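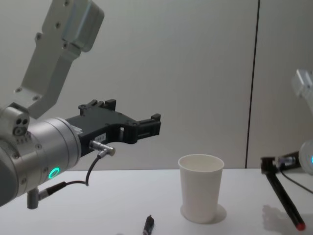
Unit price on the shelf tag ignores the multi-buy offer. Which bag is cheaper?

Groceries and Household > Shopping on a Budget > Prices and Offers

Search all questions Search Advanced

I buy dry red lentils at the Camau store in Conddale. They stock the Pesonen brand in a 500 g bag and a 900 g bag. The shelf tag under each one has a unit price in small print on the left side, and going by those tags the 900 g bag is always cheaper per unit of weight.

Since August the 500 g bag has also carried a yellow tag with a price for buying 2. The small print on the yellow tag is the same as on the regular white tag, so I assume the unit price has not been recalculated for the offer. The large bag has no offer.

What I want to know:

- Is the unit price on a multi-buy tag supposed to reflect the offer price or the single price?
- What is the quickest way to compare the offer with the large bag while standing in the aisle? I don't want to carry a calculator and my phone has poor signal at the back of the store.
- The unit on one of the tags is per 100 g and on the other it is per pound. Does that matter, or do they come out the same?

I cook lentils twice a week, so either quantity will be used before the date on the bag. Storage is not a problem. I have a spare shelf and jars with lids.

Reply marked as helpful

Taking the points in a different order.

Units first. Per 100 g and per pound can't be compared directly. A pound is a little over 450 g, so the per-pound number will be more than four times the per-100 g number for the same product at the same price. If the large bag is tagged per 100 g and the small bag per pound, the large bag will look far cheaper no matter what the prices are. Check which is which before you rely on your "always cheaper" observation. Mixed units on neighboring tags usually mean that one tag was printed from an older product record.

On whether the tag should reflect the offer: that depends on where you live and on the store's own practice. Rules on unit pricing differ from state to state, and some states leave it up to the store. Most of the tags I have looked at show the unit price for a single item, with the offer printed separately. I would treat any unit price on a multi-buy tag as the single price unless it says otherwise.

For the comparison, leave out the unit price and use the package prices. Two small bags hold 1,000 g. The large bag holds 900 g. That makes the arithmetic easy:

1. Take the offer price for both small bags.
2. Subtract one tenth of it. Moving the decimal point one place to the left gives you the tenth.
3. The result is what 900 g costs you under the offer.
4. Compare it with the price of the large bag. The lower number wins.

It needs no signal and no division. If the two numbers are within a few cents of each other, buy whichever one suits your jars.

Note that the offer has to be bought in pairs. With three small bags, the third one is normally charged at the single price, and the comparison above no longer applies to it.
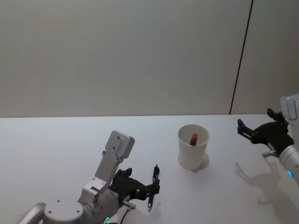 Another reply

I shop at the Camau in Rurnovport and the tags are like that there too. Check the receipt. The discount shows up as a separate minus line at the bottom under the subtotal and not next to the item, so you can miss it if you are reading down the list. One time mine didn't come off and the service desk fixed it, but I had to go back to the shelf and find the tag.

Also the phone calculator works without signal. You only need signal for the store app.

I just get the big bag.

Third reply

Agree with the method in the first reply. Two additions.

Check the net weight on the bag itself and not the one on the tag. Package sizes change and the tag is sometimes left behind. If the small bag has shrunk, the one-tenth shortcut stops working and you have to divide properly: price divided by grams, for each option.

Second, keep a price log. Mine is a sheet of paper inside a cupboard door with columns for item, package weight, price paid, month, and whether it was on offer. After a few months you can see how often an offer comes back. For dry goods that matters more than the gap between two bags on a given day, as you can buy on the low price and skip the regular one. Lentils, rice and oats are worth logging. I gave up on spices, the jars are too small for the difference to add up.

Beans from the bulk bins should go on the same sheet. Write them in per pound and convert later.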